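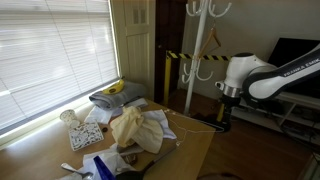

Figure 4.1 A Franka Emika arm beside a desk, with a striped barrier behind it.

Chapter 4
Looking After One Arm

I learnt most of what is in this chapter from a single robot arm, and from Simin Alipour, who had already kept one going for 3,000 hours when I turned up at Stosness knowing how to write code and not much else. She handed me a torch and a soft cloth and told me to leave the laptop shut. I was a bit put out! By lunch I'd found a cable rubbing on the edge of a table, and I have started every inspection with my eyes ever since.

So that's how we'll start too. Before you power anything up, look at the arm and then at everything it could reach. Have a go with Figure 4.1. Where does the thin white cable go once it leaves the desk, and how near does it drop to the gripper? Which of the things on the desk would you clear before a test move, and which could stay for a gripping trial? (I'd want to know about that spoon.) Jot your answers down, as we'll come back to them in Section 4.3 when we draw up a reach map.

After that we get our hands on the machine. Section 4.1 covers the base bolts and the mounting plate, and Section 4.2 the wrist and gripper, where I've spent far more of my life than I'd like. Bijan Nouri at Graveo kindly let me use his service log for those pages - 280 entries on one arm, spelling mistakes and all - and you'll see how often the same joint comes up before anyone thinks to ask why.

Section 4.4 is about barriers and stop buttons. Please don't skip it. A barrier marks a line on the floor for people, and the arm knows nothing about it unless you've set its limits to match. I once got those limits wrong by a hand's width and didn't notice until December.

You'll need a torch, a notebook, the maker's manual for your own arm and 2 clean cloths.

Before you read on
Write down the last three things you checked on your machine, and the date of each. If you can't remember, write that down instead.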